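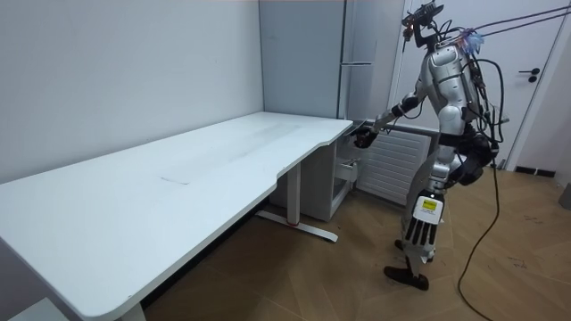 Melleo Bottle and Fridge Set – data card

Version 3, 17 April 2023
Maintained by Ximena Barrera and Tiburcio Solís, Drivilside
Contact for access: Dulce Chávez

What you get

The Melleo Bottle and Fridge Set is the recorded data that ships with the Melleo evaluation service. Customers who sign up for an evaluation get the full set, the loader, and one round of scoring on their own policy. The set can also be licensed alone, without the scoring.

It holds 1,173 episodes of a two-armed humanoid handling bottles in a small furnished room. All of them were recorded under teleoperation. There is no simulated data in this release and none is planned.

Tasks covered

pick_table: grasp a bottle standing or lying on the desk
carry: hold a bottle in one hand while the base changes position
fridge_open: open a refrigerator door with either hand
drawer_place: put a bottle into the pull-out drawer
drawer_take: take a bottle out of the drawer
handover: pass a bottle from one hand to the other

An episode can carry more than one task tag. The tags are in the order the operator performed them.

Room and robot

Views come from the head of the robot and from a fixed camera in the room. The robot stays on its tether. Floor marks were used to bring it back to known starting points between episodes, and the mark name is stored in the start_pose field. If you are training on head views only, keep in mind that the robot's own base and arms fill a good part of the view whenever the head is pitched down.
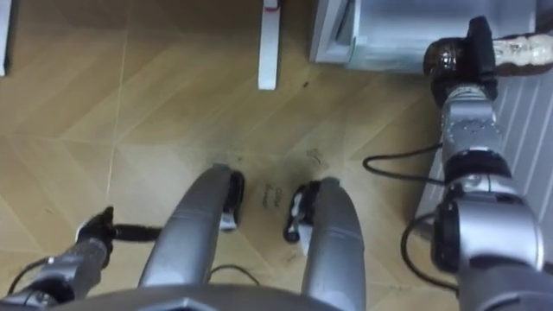 Carry episodes are the ones customers ask us about most. The base moves while one hand is loaded, so the head view changes a lot between the first and last second. The bottle is also often only partly in view. With the right arm stretched out, a brown bottle held by the gripper can run past the right side of the picture, label and all, while the left gripper hangs empty over the floor. We kept episodes like this. If your pipeline drops any view without a complete object, you will lose a large share of the carry data, so check that setting before you start a long run. The occlusion field is set by hand and takes the values none, partial and full.

Folder layout

episodes/ one folder per episode, numbered
episodes/NNNN/head/ head camera frames
episodes/NNNN/room/ fixed camera frames
episodes/NNNN/joints.csv joint positions and gripper commands
episodes/NNNN/meta.json task tags, start pose, operator code, outcome
tools/ loader and viewer
splits/ train, validation and test lists

Frames are stored at 20 per second. Joint data is sampled on the same clock. Version 2 had a separate joint clock and a sync file – both are gone, and old loaders will fail on the missing file.

Fridge episodes

Doors and the drawer are treated as separate parts in the annotations. Each has its own state (closed, moving, open) for every frame. Reflections on the door surface and clear bottles in the clear drawer are hard for most detectors we have tried, and scores on drawer_take are lower than on pick_table for that reason.

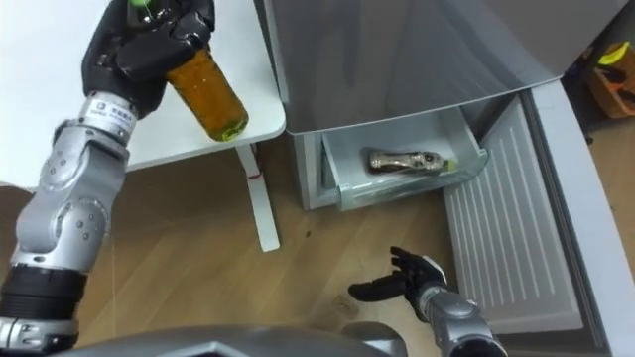

For drawer_place, the outcome is marked as a success only if the bottle is released and stays in the drawer until the end of the episode. A bottle that is still in the hand at the end counts as incomplete, even if the hand is inside the drawer. Xóchitl Cuautle reviewed the outcome labels for this version and corrected the ones that did not follow this rule. The changes are listed in splits/CHANGES.txt.

Known problems

The operator code is missing in some of the January episodes. The loader fills in "unknown".
The fixed camera was moved once. Calibration files for both positions are included; use the one named in meta.json.
Hand force readings are not part of the set. Please don't infer them from gripper commands.
One room only. We make no claim about how a policy trained on this will do in another kitchen or office.

License and support

The standard license covers 3 seats at one company, for research and internal product work. Redistribution of raw frames is not allowed. Trained weights are yours to keep and ship.

Access through the Clurkumden mirror has ended. Use the download link in your welcome mail. Questions about billing go to Ximena Cuevas, and questions about the data go to Ximena Barrera – please include the episode number.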